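Handheld gripper for demo collection: Pudell vs Ellon fingers
Forum › Grippers and end effectors › Handheld and teleop

Started by flexure_fan
2 September 2022

flexure_fan wrote:
Hi all! I've been running the Pudell fingers on my handheld gripper for a while now and finally got a set of Ellon ones to try next to them. The job is keychains. Small ones, dangly ones, plush ones, all going on and off a hook rack, and I want the one finger set that annoys me least.

First impressions: the Pudells close flatter and I can feel the contact better through the handle. The Ellons are grabbier but they're wide, and I keep bumping the neighbors when I go in. I did 48 grasps with each. Pudell dropped 4, Ellon dropped none. So on paper Ellon wins, but I was slower with them and my wrist hated me afterward.

Anybody else gone back and forth on this?

torque_goblin wrote:
48 each isn't a lot. With 4 drops you could easily get a different answer tomorrow. Were those drops on hard stuff or soft stuff? I'd bet money it was the hard glossy ones.

flexure_fan wrote:
Yep, all four were hard plastic. Plush has been fine with both, you can pretty much grab it anywhere and it squishes into place.

mudflap70 wrote:
Going to disagree with everybody and say the fingers are fine, look at your camera. I swapped to a wider lens on my Doolan handheld and my drop rate went down without touching the pads. I could see in the replays that I'd been closing too early every single time. If the camera can't see both fingertips AND what's past them, your policy is going to learn the same bad habit you have.

torque_goblin wrote:
The lens changed your drop rate because you looked at replays and changed how you move your hand. That's you getting better, not the hardware. Same fingers, same lens, more practice and you'd have gotten there.

mudflap70 wrote:
Maybe! But I wouldn't have seen it with the old lens, so I'm still giving the lens the credit – fight me.

quietservo wrote:
Which controller board are you on, OP? I had the Trarkuvau one and the width reading drifted over a long session. It would say closed when there was still a gap. If yours does that, your grasp counts might be off for both sets.

flexure_fan wrote:
Same board, ugh. I re-zero between batches and I haven't caught it drifting, but I haven't really looked for it either. Adding it to the list.

@mudflap70 I do have the head camera going along with the one on the gripper, so I can check the closing thing from two sides. I'm a lot less sure about the head view for small items. My own hands take up a good chunk of it, and anything hanging on the rack comes out tiny. The gripper view is where I can tell if a grasp is any good.

quietservo wrote:
Keep both anyway. I dropped the head view to save disk space and regretted it by December. Without it you can't tell which hand went where when something goes wrong.

torque_goblin wrote:
Can we see the setup? Hard to argue about fingertips I've never looked at.

flexure_fan wrote:
Sure, three from the same session. I've got 804 clips on the drive at this point and I'm not digging through them all for the pretty ones, sorry :)

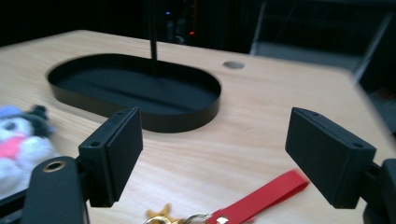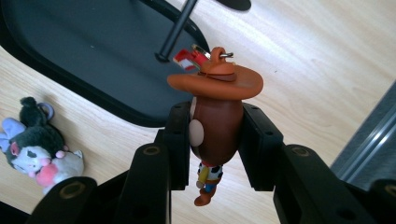
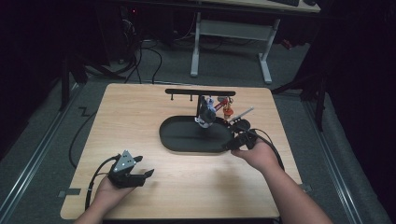
First two are from the gripper camera (fingers open, then holding the Woody keychain by the head), last one is the head camera.

torque_goblin wrote:
OK, the Woody one is exactly what I meant. Big glossy round head between two flat pads, that's a tiny contact patch. Put a thin layer of something soft on there before you spend any more on fingers.

mudflap70 wrote:
Both fingers in view in the first one and plenty of table past them. Fine, your camera's OK, I take it back. For YOUR rig.

flexure_fan wrote:
Ha, I'll take it. Going to try soft pads on the Pudells and do 70 grasps on hard plastic only, with a width check before and after. Will post the numbers in this thread when I have them.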